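Simulated pick tests: can we agree some house rules before the spring round?
Posted in: Manipulation > Simulation and benchmarking

pratska_pete
Sunday, January 20, 2019

Right, I've been meaning to start this for weeks. A few of us have been swapping cluttered table scenes back and forth and it's brilliant fun, but we're all reporting results differently and it's getting silly.

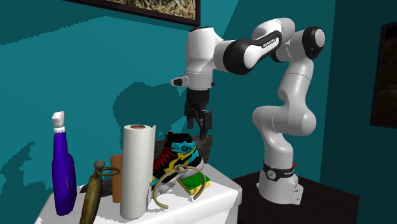
So I'd like us to settle on a short set of rules that everybody sticks to when they post a number. My opening bid:

1. Publish the random seed for every run. All of them, including the ones that went badly.
2. Fix the starting pose of the arm and write it down in joint angles.
3. State the friction and mass you gave each object. "Default" doesn't count, my default isn't your default.
4. Say what counts as a success before you run it. Mine is: lifted clear of the table, held for 2 seconds, nothing else knocked to the floor.
5. If you change the lighting, say so.

I ran 283 attempts under those rules last week and got 249 clean lifts. Happy to post the lot, seeds and all. Tear it apart please!

bultum_bec

Love this, and thank you for getting it going. Rules 1 and 2 are a yes from me straight away.

Rule 4 I'd argue with a bit. Two seconds is very short. I've had soft things creep out of the fingers after four or five, especially sponges, where the contact model does something odd as the pads close. Could we say five?

Also, could we have a rule for what must be on the table? Something hard and upright, something squashy, something with a loose end. A rope lying over the target changes the problem completely and I don't think a score with one and a score without one belong in the same column.

gantry_goose

Five seconds is going to double my run time. I'm on one old desktop here.

bultum_bec

It only adds three seconds per lift, goose :) and that's sim time. You can run headless.

gantry_goose

Fair. I keep forgetting I can turn the viewer off. I like watching it.

Ruaridh Shearer

Good thread. I'll be the awkward one and disagree with rule 5, or with how mild it is. If your policy takes camera input then lighting is part of the test and there ought to be a set range that we all use. Hard shadows on a coloured wall behind the table are exactly what trips up a segmentation step. "Say so" lets people pick the one lamp position that flatters them.

What we do at Costton for our internal checks is three light positions, same scene, same seeds, and the score you report is the worst of the three. It's a bit brutal but it stopped a lot of arguments. Bring in the walls too while you're at it, a plain background and at least one with pictures hanging on it.

pratska_pete

Oh I like worst of three a lot. What about people who aren't using cameras at all, though? If you're feeding in object poses from the simulator then none of it matters and you've tripled the work for nothing.

Ruaridh Shearer

Then you mark the result as "known poses" and skip it. That should be a rule by itself, mind you. Known poses and camera input in separate tables, always.

salazar_sim

Sorry but I think this is all heading the wrong way. The more rules you write the fewer people will post. I came here because I could throw a scene together on a Friday evening, share it and get some useful comments. If I have to fill in a form with the mass of a paper towel roll I'm not going to bother.

And simulated masses are guesses anyway! Friction between a rubber finger and a canvas shoe, does anyone on here have a real figure for that? Writing down a guess to three decimal places doesn't make it good practice.

bultum_bec

I do get that. But a guess that's written down can be checked, and somebody else can swap in a better one. I spent most of August trying to match a result from another board and it came down to one friction value the author hadn't mentioned. Most of August!

Dong-geon Ok

Maybe two levels? "Casual" posts need nothing, share whatever you like and have a good time. "Comparable" posts follow the rules and go in the shared table. Then salazar_sim can keep Friday evenings and Pete can have his tidy numbers.

A few I would add for the comparable level:

- Collision shapes. Say if you used the full mesh or a simplified hull. A shoe as a single convex hull has no opening, so the fingers can't go inside it, and a handle loop gets filled in the same way. That changes which grasps are possible.
- Let the objects settle before the arm moves. I give them 18 steps less than I used to and regret it, so please let's agree a number.
- Count a touch on the table by the fingers as a fault, even if the lift goes well. On a real arm that is a protective stop, or a bent finger.
- Keep joint speed and torque limits at what the real arm allows.

That third one matters to me most. Simulation forgives everything and we pick up bad habits from it.

gantry_goose

Yes to table touches being a fault. Mine scrapes along quite cheerfully and I've been calling it a pass, oops. My scores are about to look dreadful.

salazar_sim

Two levels I could live with. I still think the settle time should be "until nothing moves" and not a fixed count. Tall thin things rock for ages, and if one's standing near the front edge it can go over well after the others have gone still.

Dong-geon Ok

Agreed, a velocity threshold then, with an upper limit so it doesn't wait for ever. And if something falls off during settling, the run is thrown out and logged as thrown out.

Ruaridh Shearer

Logged, yes please. Thrown-out runs should be reported next to the score. I've seen people discard a third of their scenes as "unstable" and those were the hard ones.

pratska_pete

This is great, far better than my five. I'll write up a draft with two levels, Dong-geon's additions, worst of three lights for camera input, and five seconds' hold unless anyone shouts. Known poses get a separate table. I'll rerun my own set under it first and post both scores side by side, since the old one used two seconds and no table-touch fault.

Still open: what goes on the table, and who picks the objects. Bec, fancy drawing up a list?

bultum_bec

Go on then. Give me till next weekend. I'm putting a rope in it, fair warning.

gantry_goose

Can one of the light positions be from behind the arm? The gripper's own shadow lands on my target and I want everyone else to suffer too.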